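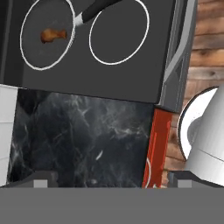 3.2 Simulated kitchen

Before any hardware trials on the workshop bench at Cunham, the arm was tested in a rendered kitchen. Figure 4 gives the wrist view with the gripper open; the drumstick lies within the left burner ring. The pale fingertips stand out from the black marble worktop, but the dark handle is close in tone to the hob, and we therefore masked the two separately. The Plelley controller was run for 309 episodes, each starting from a new arm pose. Textures were fixed in October and left unchanged. Joint limits were copied from the home-built arm, as measured by Ekanayake.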